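Esten shared workshop
Ticket: Gripper drops or misses spoon handle
Opened by: Roxana Anghel
Assigned to: Socorro Pacheco
Status: Open, waiting on parts
Last updated: Sunday, April 12, 2026

Problem as reported

The arm on the Woldemariam bench misses the spoon or picks it up and loses it on the way to the pot. The gripper closes, the arm lifts, and the handle slides out before the arm gets over the rim. In the last set of 12 tries, 5 ended with the spoon in the pot. Before the fingers were changed this task gave us no trouble. Same script, same spoon, same pot.

Setup

Two-finger parallel gripper, flat black fingers. Spoon with the soft green handle. Small steel pot on the left side of the enclosure, spoon to the right of it. Controller running the Tonesia build from last month. Acrylic walls on, as always when the arm is powered.

Log

1. Restarted the controller and ran homing again (Roxana)
No change. Homing finished without errors. Joint readings at the rest pose match the sheet taped inside the cabinet door.

2. Checked the finger screws (Roxana)
One screw on the left finger was a quarter turn loose. Tightened it. The finger had a little play before and has none now. Ran the task again and the spoon still slipped, though later in the lift than before.

3. Cleaned the finger faces (Roxana)
Wiped both with alcohol and a lint-free cloth. There was a gray film on the cloth afterward. Helped for a couple of runs, then back to the same.

4. Raised the closing force (Socorro)
Setting went from 5 to 8. The soft handle squeezes out sideways when the fingers meet it at an angle, and more force makes that worse. Put it back to 5. Please don't leave it at 8, the motor gets hot on long sessions.

5. Checked the approach position above the spoon (Socorro)
Stopped the script before the descent and jogged the arm down by hand with the fingers open. The handle runs up and to the right and goes out of view behind the left finger. The script still has the wrist angle we saved for the old fingers, and the new ones are wider.
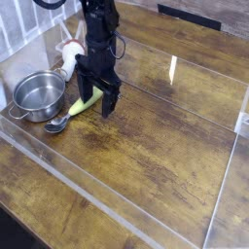
6. Changed the wrist angle in the script
Rotated the wrist so the finger faces run along the handle. Saved it as a new pose and kept the old one under its old name in case somebody goes back to the narrow fingers. The spoon stayed in on the next try. After that I bumped the bench and had to home again, so treat this as one good run and nothing more.

7. Added a wait after closing
The lift used to start as soon as the close command was sent. There is now a 1000 ms wait. Slow, but leave it in until we know which change did the work.

8. Looked at the wrist cable
Moved the arm by hand with the power off through the full path to the pot. The cable loop on the side of the wrist does not pull tight anywhere. Not the cause.

Comment from Roxana
Could we put rubber pads on the fingers and keep the old angle? The other scripts use that pose too and I would like to avoid editing all of them.

Reply from Socorro
Pads are ordered from Ladosex, the thin kind with adhesive backing. They should be in by the start of May. I would still keep the new angle for the spoon. The scripts that pick up square parts can stay on the old pose.

Still to do

Run the full set of 12 with the new angle and the wait, pads off. Write the result here.
Repeat with the pads on.
Take the wait out and see if the result holds.
Update the pose sheet in the cabinet.

Do not close this ticket until both sets are in.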